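Subject: Re: [jolel-swap] Toy library, opening hours and the big sort-out

Hi all,

Sorry for the slow reply, I've had the flu and then the kids had the flu and then the dog ate something in the garden that I'd rather not go into. Fahad Kiani wrote:

> I've been thinking about the toy library in the Ansari Street hall and whether we should move to one long session instead of two short ones. The morning one is packed and the arvo one is mostly me and a cup of tea. Also, we have 509 items on the register and I reckon a fair few of them haven't left the shelf in years. Could we do a proper cull before February? And does anyone have views on how we label things? The stickers keep peeling off in the wash.
>
> Fahad

Yes to all of it, more or less! I'll take it bit by bit, and please shout if I've got the wrong end of the stick.

**One session or two**

I'm for one long one, but I'd start it at 9.30 and not 9. Half the mums and dads I know are still doing the school run at nine and come in red in the face, hauling a pram over that awful step (can we please ask the council about the step again?). If we ran through to 1 pm we'd catch the kindy pick-up crowd as well, and they're the ones who've been missing out. The only family I know who'd really be stuck is the one with the twins who nap all morning, and I'm happy to do a drop-off for them on my way home. It's two streets.

What I wouldn't do is change the hours and the fees at once. We did that the year the Jerkia playgroup folded into ours and people were cross for months, mostly about the fees, but the hours copped the blame.

**The cull**

Count me in. I went through the puzzle shelf last time I was on roster and 23 of them had pieces missing. Not one or two pieces either, there was a farmyard one with no farmer, no tractor and most of a cow gone. I say bin those, or put them in a craft box for collage, and stop writing "1 pc missing" on the lid in the hope that the piece will wander home.

Ride-ons are harder. They take up half the storeroom but they're the thing people join for. I'd keep every one with working wheels and get rid of the Fesora trike, which has been "waiting for a part" since my youngest was in nappies, and she's in Grade 2 now. My brother-in-law had a look at it and just laughed.

Dress-ups, I'd be ruthless. Anything with a broken zip goes. The capes can stay forever as far as I'm concerned, nothing ever goes wrong with a cape.

**Labels**

I've tried the lot at home for lunchboxes. The iron-on ones are good for fabric, and for hard plastic a paint pen with a coat of clear nail polish over the top has lasted us two years in the dishwasher. It's not pretty, but it's legible. Colour coding by age would be nice too, although I remember we ran out of the orange dots last time and the whole system collapsed into green and "other green".

**Kitchen sets**

My hobby horse, sorry. We lend these out as one enormous tub and they come back as two thirds of an enormous tub. I'd like to split them into smaller bags, each with its own number and a list on the front, so that whoever's on returns can check one in while the parent's still standing there. Some ideas for how we might divide them up:

- Baking and toasting. One appliance per bag and no more, the toaster oven type of thing, plus a dish or two. These are bulky so I'd use the drawstring sacks.
- Food and dishes. Fruit, an egg, a big plate and the green colander together make a decent bag on their own, and the little ones seem to get more out of a small lot of food than a mountain of it.

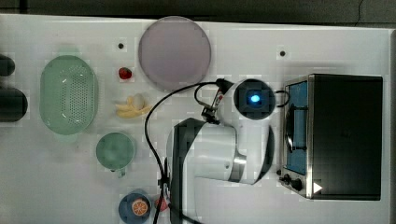
- Tea party. Cups, saucers, the pot, a tray if we've got one that matches. I'd cap it at 28 pieces, which I know sounds like plenty, but a tea set adds up quickly once you include spoons.
- Shop. The till, the play money and the basket. The play money should be in its own zip bag inside the bag, and I will personally sew the zip bags if someone gets me the fabric.

I can do a sorting night at my place if people want to bring the tubs over, any evening from 7.30 on. There's parking out the back, and I'll make soup. Fahad, could you bring the register and the good scissors?

Cheers,
Bec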